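May 19, 2018

Budget day again. Léonie wants the second arm from Delorme, Rocío wants spare fingers for the one we have, and I want a lunch that isn't crisps. The quote came to 1382 a month on lease, 10 months minimum, with training extra — naturally. Jarley is cheaper but won't say when it can deliver, and I've a feeling the answer is 2039.

Spent the afternoon on card sorting at the Seltdale stand, trying to work out what we'd be paying for.

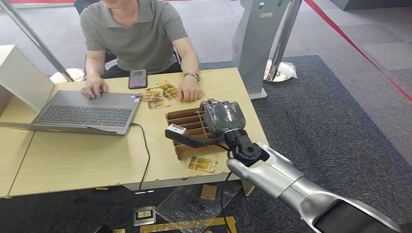
Rocío says put down two sets of fingers and a proper card rack, and leave the arm for next year. Léonie says next year was last year's plan as well. I've put both in the spreadsheet and coloured them amber. Must ring Parnent about the insurance.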